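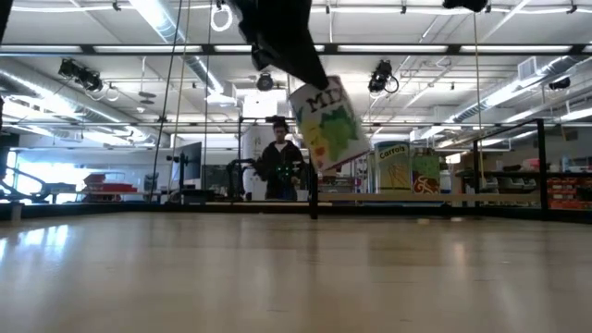 Grocery bench at Brimside, a box of vegetable mix in the gripper.

Subject: Re: Parkari trial – cans, boxes, two arms
From: Ursina Hollenstein
To: bench-automation list

Hi all,

I promised a report on Parkari once we'd had it long enough to have opinions, and now I have plenty! Short version for those reading on a phone: I like it a lot, the grasp editor is the best I've used at this price, and the handoff between arms still needs work. The long version follows, and Beat's questions are further down.

For anyone who joined after February, Parkari is the task package that Petridis has been offering to small labs on a trial license. You bring your own arms and cameras, it gives you the recording tools, a grasp editor, a task sequencer and a support contract with a person at the other end. We put it on our two-arm table at Brimside and spent the whole trial on groceries: cans and cardboard boxes of vegetables, mostly real packaging with all the dents and shiny bits that come with it.

Setup

Installation took us one long afternoon. Finding the arms and getting the joint names lined up was quick, and most of the afternoon went to camera calibration, where the wizard wants a board held very still and then complains that you moved. Ours complained 39 times (it keeps a tally in the log, which I thought was a bit cheeky). After that it settled down, and we didn't have to recalibrate for the rest of the trial, even with people coming and going around the table all day.

You define zones by dragging rectangles on the overhead view. We made one for the raised board, one for open table on each side, and a keep-out strip along the rails. The zones carry a height too, so the board gets treated as its own surface and the arms don't try to set a can down through it. With our old scripts I'd have been editing offsets by hand for a week.

The can task goes like this in the sequencer: the cans begin on the board in two rows, each arm is given the side it can reach, and the software works out an order so that tall cans aren't blocking short ones. You can override the order, and you should, because its idea of a good first can and mine are very different. I always want to start with the outside ones and give the fingers some room.
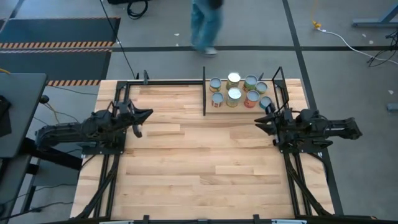
Grasp editor

OK, this is the part I'm really excited about. In most packages I've tried, a grasp is a pose and a width and you're on your own after that. Parkari lets you record a grasp by driving the arm, and then scrub back through it with the wrist view on one side and the overhead view on the other, and mark the moment where you'd call it a hold. It keeps the approach, the close and the hold as separate pieces, so you can take the approach from one recording and the close from another. I mixed and matched for most of an evening and forgot to eat dinner.

We recorded 1073 grasps in all. That sounds like a lot, but the recording tool starts and stops itself when the fingers open and close, so you just keep going. Throwing out the bad ones is a single key press. You can add tags as well, and I wish I'd been stricter about those from the start – my first batch has "side", "sideways" and "on side" all meaning the same thing.

Cans lying down turned out to be my favorite. An upright can is an easy target from above, but with a can on its side you have to decide where along the body to take it, and whether the fingers close on the label or out near the metal rim. From the overhead view both of those look fine. In the wrist view you can see what the fingers are really touching, and that's where I made nearly all of my edits.
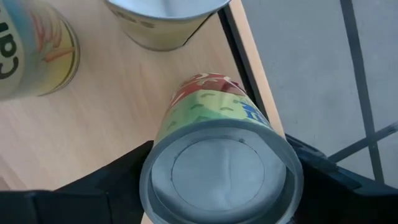

I ended up with two saved grasps per can size, one near the end and one closer to the middle, and let the sequencer pick between them by how much free table there is around the can. It picks sensibly. When it doesn't, the log tells you which rule it followed, in plain words, and you can go change the rule. I can't tell you how nice that is after years of guessing.

Boxes are another story. The cartons flex, and a grasp on a corner leaves the box hanging at an angle, so placing it upright needs a second motion that you have to teach separately. Parkari has a "settle" step for this, still marked beta. I'd call it usable if you're patient. Petridis says more box tools are planned and I believe them, but I wouldn't buy it on the strength of that.

Things I'd change

The handoff. Passing a can from one arm to the other works in the sequencer only if both arms stop completely first, and the pause feels like forever. I'd rather they slowed down and met in the middle.

The manual. It runs to some 77 pages and the index is useless. The grasp editor chapter is very good, the zone chapter reads like it was written for an older version, and the button names don't match. Ask for the support person's notes (ours sent them over without any fuss) and keep them next to the keyboard.

Undo. There's one level. One! I lost a lovely tag list that way.

Compared with Temska

A few of you asked off-list. We had Temska on the same table last year. Temska is quicker to start with and its camera wizard is kinder, and if all your objects are the same shape I'd probably still point you there. Once you have a mixed shelf, with tall cans and short cans and boxes, Parkari pulls ahead for me, and the grasp editor is why. Splitting work between the arms is better too. In Temska one arm was always the boss. In Parkari one arm can be over the board while the other has its own patch of table to look after, and you can give them separate speed limits.

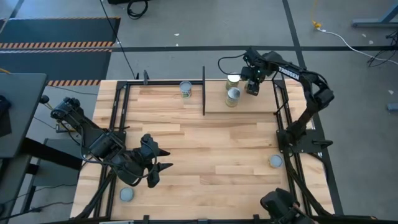
Beat Berchtold wrote:

> Thanks for taking this on, looking forward to the full report. Three
> things I'd love to know before we ask for a trial ourselves. Does the
> sequencer cope if somebody moves a can by hand in the middle of a run,
> or do you have to start over? Can you export the grasps in a form that
> other software can read? And is the support line any good outside
> office hours? We do most of our bench work in the evening and got
> burned on that with Temska.

Good questions, Beat. On moved cans: it looks again before every pick, so a can that has shifted inside its zone is no problem. If you carry it into a different zone it stops and asks. You can turn the asking off, but I left it on.

Export is plain text, one file per grasp, with the pieces and tags kept separate. I wrote a little reader for it and I'm happy to share, though the comments are half in German.

Support in the evening is email only. I got an answer at 9 p.m. once and the next morning the other times. If you need someone on the phone late, ask Petridis what they can do before you sign anything.

Our license has a little while left to run, so if anyone wants me to try a particular object, send me the dimensions. Jars I can do. Please don't send eggs.

Ursina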